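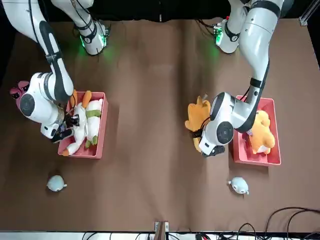
Reading time: 7 minutes

Section 2. Setting Up Your First Land Listing

Welcome back! If you have worked your way through Section 1 you should have a Billico account, a password you can remember, and your brokerage name showing in the top left corner of the dashboard. If the brokerage name is missing, please go back and finish that part first. The listing form borrows your office address and license details from it, and you will end up typing them all over again otherwise (I have done this myself, more than once, and it doesn't get any more fun).

This section covers vacant lots, homesites and small acreage. Houses and condos have their own form with a great many more boxes in it, and you will find that in Section 3. If your property has a house on it but you are really selling the land, and the house is headed for the bulldozer, use the land form and mention the structure in the remarks.

Set aside 45 minutes for your first listing. Your second will go much faster, and by the time you have a handful of them up you'll be doing it over your morning coffee.

Before you begin

Gather these up and put them somewhere you can reach them:

The signed listing agreement
The parcel number, exactly as the county writes it, dashes and all
The most recent survey or plat, as a PDF
The deed restrictions or covenants, if there are any
The seller's property disclosure, if your state asks for one on land
Any soil or perc test results
Your photos, already on the computer

Note: A survey that was scanned sideways will show up sideways. Billico doesn't turn PDFs for you. Open the file, rotate it, save it, and then upload.

Part A. Starting the listing

1. From the dashboard, click New Listing, then choose Land and Homesites. A blank form opens with six tabs across the top.

2. Type the parcel number into the first box and press Look Up. Wait for the little wheel to stop spinning. In most counties the acreage, the zoning code and the tax figure will fill themselves in.

3. Compare what came back with the survey you have in front of you. County records can lag behind a recent split or boundary change, sometimes by a good long while. Where the two disagree, type in the survey figure and tick the box marked Source: Survey. Buyers will see that word beside the acreage, and they do ask.

4. Enter the street address. Plenty of lots don't have one yet. In that case, type Lot followed by the lot number and the road name, and leave the house number box empty. Please don't put a zero in it. A zero sends the map pin to the far end of the road, and your buyers will follow it there.

5. Click Save Draft. You'll want to get into the habit of doing this at the end of every tab. The form does save by itself now and then, though I wouldn't lean on it if your internet is anything like mine.

Part B. Placing the pin and drawing the lot

6. Open the Map tab. You will see a pin in the middle of a satellite view. Drag it to the spot where a visitor should pull in, which on a wooded lot may be quite some distance from the middle of the property.

7. Click Draw Boundary, then click once on each corner of the lot, working your way around in either direction. Double-click on the last corner to close the shape. If you miss a corner, press the Backspace key and the last point will disappear.

8. Look at the acreage Billico works out from your drawing. It should land close to the survey. If it is wildly off, you have most likely clicked on a neighbor's corner, and it is worth zooming in and starting over.

Caution: The line you draw is for show. It is not a survey and must never be described to a buyer as one. The words "Boundary is approximate" are printed under every map, and they can't be removed. A few agents have written to ask us to take them off for particularly tidy lots, and the answer is still no, with our apologies.

9. If part of the lot is marsh, wetland or below the high-water mark, click Add Shaded Area and trace it the same way. Then fill in the box called Buildable Acreage. Leave it empty if you don't have a figure from a surveyor or engineer. A blank box reads "Ask agent" on the public page, and that is a perfectly respectable thing for it to say.

Part C. Access and utilities

This is the tab that people hurry through, and it is also the one that brings in the most phone calls later. Take your time with it.

10. Under Road Access, choose Public, Private or Easement. If you choose Easement, a second box opens for the recording number. You can find this on the title work or at the county recorder's office.

11. Under Water, choose from the list. "Available" means there is a line at the road that the utility has agreed you may tap into. A line somewhere in the neighborhood doesn't count. If you aren't sure, call the water company and ask about the particular parcel, and jot down the name of whoever you spoke with in the Private Notes box.

12. Do the same for Sewer or Septic, Electric, and Internet. For septic, attach the perc test if you have one. A test that has expired can still be attached, but be sure to type the expiration month beside it so that it doesn't pass for a current one.

13. If there is an owners' association, switch on the Association button and enter the dues, how often they're paid, and whether there is a time limit for building. That last one matters a great deal to folks who are buying now and planning to build when they retire. Katherine Arango on our support desk keeps a stack of messages from buyers asking about it, and she would be so grateful if you'd fill it in!

Part D. Writing the description

14. Open the Words tab. There are two boxes. The headline box holds 56 characters, counting spaces, and it will simply stop accepting letters once you reach the limit. Put the thing that makes the lot worth driving out to see at the front, because phones show only the first several words.

15. In the longer box, write as though you were telling a friend about the place. Where does the sun come up? What do you hear when you stand at the road? How long is the drive to a gallon of milk? Those are the details people remember. The acreage and the taxes are already on the page in their own boxes, so there's no need to repeat them.

16. Describe the property and leave the buyers out of it. Phrases such as "perfect for young families" or "ideal for a retired couple" can run afoul of fair housing rules, and Billico will underline the most common ones in orange. The underlining doesn't catch everything, so read it through yourself, and ask your broker if something is nagging at you.

Caution: Don't promise a view, a dock or a building permit that you can't put your hands on paperwork for. "Seller has applied for a dock permit" is fine if it's true and you have the application. "Dockable" on its own has gotten more than one good agent into hot water.

Part E. Photos and documents

17. Drag your photos onto the Photos tab. The first one becomes the cover, and you can change it at any time by dragging another into its place. Give them a moment to load before you start shuffling them around.

18. Type a short caption under each one. "Looking west from the road" is a good deal more use to someone in another state than "Beautiful!"

19. Upload your survey, covenants and disclosures to the Documents tab. Each has a small padlock beside it. Open means anyone can read it, and closed means they must ask you first. We suggest leaving the survey and covenants open.

Note: File names show on the public page just as you saved them. Rename "scan final FINAL new" before it goes up.

Part F. Checking and publishing

20. Click Preview. Read the whole page from top to bottom, then click the phone symbol and read it again in the narrow view. I find reading it out loud helps, if you have the office to yourself.

21. Send the preview link to your seller. The link works for anyone who has it, and your seller doesn't need an account. Colton Lévesque, who trains new agents at our Tasthorpe office, asks his people to get the seller's okay by email before they go any further, and I'd suggest you do likewise.

22. Click Publish. Listings published before noon usually appear in search the same afternoon. Later ones show up the next morning.

If something goes wrong

The preview link shows a 404 page. The draft was probably renamed after you copied the link. Go back to Preview, copy the new link, and send that one along.

The parcel number isn't found. Try it without the dashes, and then without the leading zeros. If that doesn't help, click Enter by Hand and carry on. Everything else in the form works the same way.

The boundary won't close. Double-click a little away from your first corner. The map can mistake a click right on top of it for an attempt to move the point.

The listing says Waiting for Broker. Your office has approvals switched on. Give your broker a nudge, as the email we send them does have a way of ending up in the junk folder.

Two listings appear for the same lot. This happens most often when the seller's previous agent hasn't closed theirs out. Use the Report Duplicate link at the bottom of the older page and attach the first page of your agreement. Please don't delete your own, or you'll lose the drawing and the captions along with it.

If you're stuck on something that isn't covered above, click the question mark in the lower corner of any tab and leave us a message with the parcel number in it. We will write back as soon as we can.

Next: Section 3. Houses, Condos and Townhomes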